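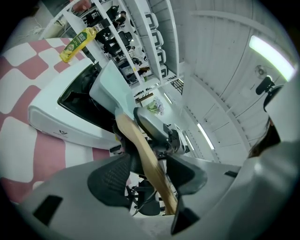

February 27, 2019

Day two of moving the old file server over to the new storage, and I am writing this at the kitchen table with the laptop still logged in, waiting on a copy job. It is at 58 percent. It was at 58 percent when I started dinner too, so I may have to look at that before bed.

The plan was to have all the shared folders off the Sallent box by the end of this month. That box was already old when I joined, and the support contract runs out in June. I asked for the new array last summer and got it after the holidays, so the comfortable schedule I drew up is gone. What I have left is evenings.

This morning was permissions. The old server has groups inside groups inside groups, some of them named after departments that were folded up before my time. I printed the list and went through it with a pencil. There were 95 groups, and 17 of those had no members at all. I deleted the empty ones, then had to put one back within the hour, when the Lisville office called to say their label printer had stopped. The print service was checking for the group by name and didn't care that it was empty. I wrote that down in the change log, and I also put a comment on the group itself so I don't delete it again next year.

Lunch at my desk. Leftover rice.

In the afternoon I tried Drotine, the sync tool we bought with the array. It does what it says on small folders. On the big engineering share it ran for an hour and then stopped with an error that only gave a number. I searched the manual for the number and it isn't in there. I opened a ticket and got the automatic reply, and nothing since. For now I have gone back to the plain copy command with a log file, which is slower, but at least when it skips something I can read the name of the file it skipped.

Most of what it skips is long paths. People have been putting folders inside folders for years, with whole sentences for names. I fixed the first 20 by hand, shortening a folder name near the top each time, and then wrote a short script to find the rest. The script took longer to write than I wanted. I kept getting the quotes wrong.

Marchand wants their data kept on its own volume, apart from everyone else's. It is in their contract and I should have read it before I laid out the disks. There is room, but I will have to shrink another volume to make it, and I don't like doing that with live data on it. I will take a full backup first – tomorrow night, if this copy is done by then. I sent them a note saying next week and they said fine.

Other things. The air conditioner in the server room is making the noise again. I reported it. I need to order two more network cables, long ones, and find out who has the key to the second cabinet.

Checked the copy again just now. 58 still, but the log is moving. It is in the photo archive, which is all tiny files, so the percent hardly changes while it works through them. I will leave it running and set the alarm for six.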